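Vistska Early Learning Materials Library, Illville
Progress Report to the Era Fund, August 2020
Submitted by Yaneth Correa, Program Manager

1. Purpose of this report

This report covers the second period of the grant awarded to the Vistska Early Learning Materials Library for the repair, sorting and relending of construction toys. It describes the work completed on the building-brick collection, the condition of the sorting area, changes to the lending schedule, and the matters on which the Library requests the Fund's guidance. A statement of expenditure has been sent under separate cover.

2. Background

The Library lends play materials to preschools, family day homes and after-school programs in Illville and the neighboring townships. Construction toys are the most frequently requested category. At the start of the grant, the brick collection was held in mixed sacks with no record of contents. Borrowers had complained that sets came back to the shelf incomplete and that colors needed for classroom activities could not be reserved in advance.

The Fund approved the Library's proposal to sort the collection by color, to wash and inspect all pieces, and to issue them in sets of fixed size. The agreed target is 300 sets by the close of the grant.

3. Work completed in the period

A total of 762 sets and part-sets were received from storage and from the Xue branch, which transferred its entire holding to Illville in June. All have been entered in the register. Of these, 100 have been sorted, inspected, made up to the full piece count and returned to the lending shelf. The remainder are in line for sorting.

The color-first method described in the original proposal has been kept, with one change. Staff first attempted to separate pieces by color and by size in a single pass. This proved slow, and errors were frequent among the smaller pieces. Sorting is now done by color alone, and size is checked when a set is made up. Danica Zelenák, who supervises the sorting area, reports that fewer trays are being sent back for correction under the revised method.

Open-fronted bins have been adopted for the color stage. The contents can be seen without lifting the bin, and a color that has been placed wrongly is noticed sooner. Yellow bins are used for blue pieces, where the contrast is greatest. Red pieces are placed in black bins. 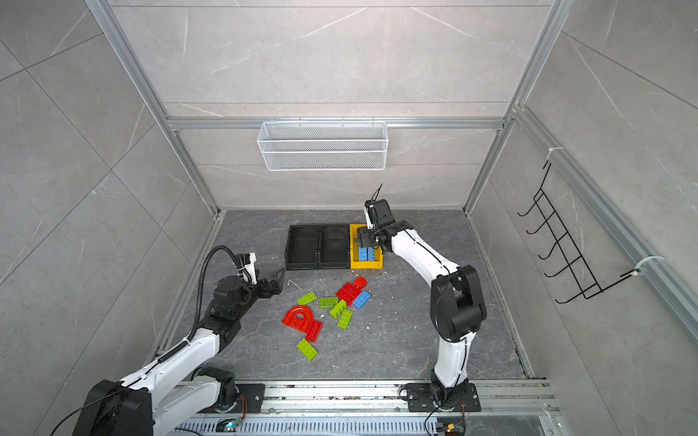
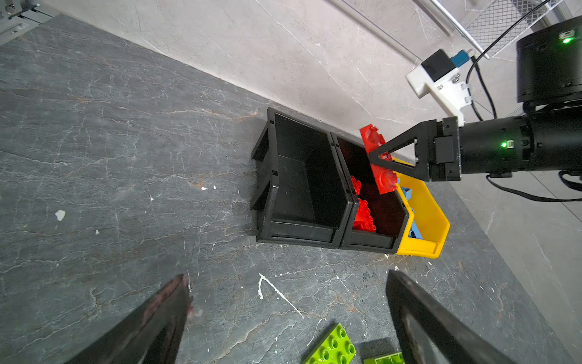
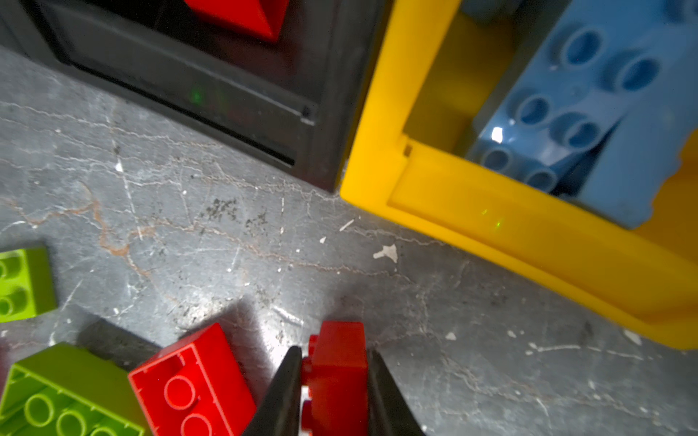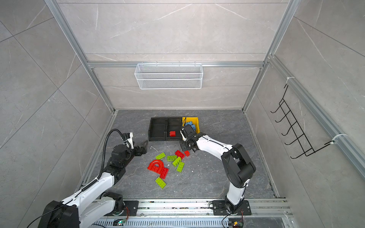
The green pieces present a particular difficulty. The collection contains two shades, supplied in different years, and borrowers have asked that they not be combined in one set. Green is therefore sorted last, and the two shades are compared in daylight before they are bagged. Any piece whose shade cannot be settled is set aside for the general mixed sets, which are lent at no charge.

Flat building plates were not listed separately in the proposal. They take up more space than bricks and are easily scratched when stored beneath them. The Library proposes to lend plates as an optional addition to any set, with their own line in the register.

4. Condition of the sorting area

The dark work surface adopted at the beginning of the grant remains in use. Staff find that bright pieces show up well against it. It also shows crumbs and flecks readily, and wiping down at the end of each session has been added to the written procedure. The side trim collects dirt and requires a brush. Marks that do not come off with ordinary cleaning are to be noted in the area log so that they are not mistaken for new spills.

A wire basket and a hook rack form part of the fittings. The basket is intended for pieces awaiting a second inspection, and the hooks for drawstring bags once the made-up sets are ready to leave the area. Written guidance on the use of both has been drafted and will be issued with the next revision of the procedure.

5. Lending and borrower response

Lending of construction sets was suspended for part of the period while the register was rebuilt. It has since resumed on a reservation basis. Borrowers may now request a set by color, and each set is issued with a card stating the number of pieces of each type. The card is signed on return.

Comments from borrowers have been favorable on the whole. Teachers have welcomed the single-color sets for use in counting and pattern work. Two preschools asked whether the loan term could be extended from two weeks to four. The Library is willing to do so for the general mixed sets but does not recommend it for the single-color sets until more of them are available.

One day home returned a set with pieces from its own collection mixed in. The matter was resolved without cost to either party. A reminder has been added to the back of the card.

6. Difficulties encountered

Progress toward the target has been slower than planned. The transfer from Xue arrived earlier than expected and in poorer order than the branch inventory suggested. Several sacks contained pieces from other manufacturers that do not fit securely with the main collection. These must be tested by hand, and the time needed was not included in the work plan.

Washing has also taken longer than estimated. Pieces with hollow undersides hold water, and a set cannot be bagged until every piece is fully dry. An additional drying rack has been ordered from the existing equipment allowance. No increase in the award is requested for this purpose.

7. Plan for the next period

Sorting of the Xue transfer will continue, with red and blue completed first. The Library expects to begin issuing plates as an optional addition once the register has been amended. Ms. Zelenák will train a second supervisor so that the sorting area can be opened on additional afternoons. The revised procedure will be circulated to the branches for comment before it is adopted.

8. Decisions requested of the Fund

The Library asks the Fund to approve the change from combined sorting to sorting by color alone, as set out in section 3. It further asks that flat plates be recognized as eligible items under the grant, and that incompatible pieces from the Xue transfer be released for donation to other organizations where they are sound and clean.

A written reply to the Library office in Illville would be appreciated before the next installment falls due. Questions on the register should be addressed to Ms. Correa, and questions on sorting practice to Ms. Zelenák.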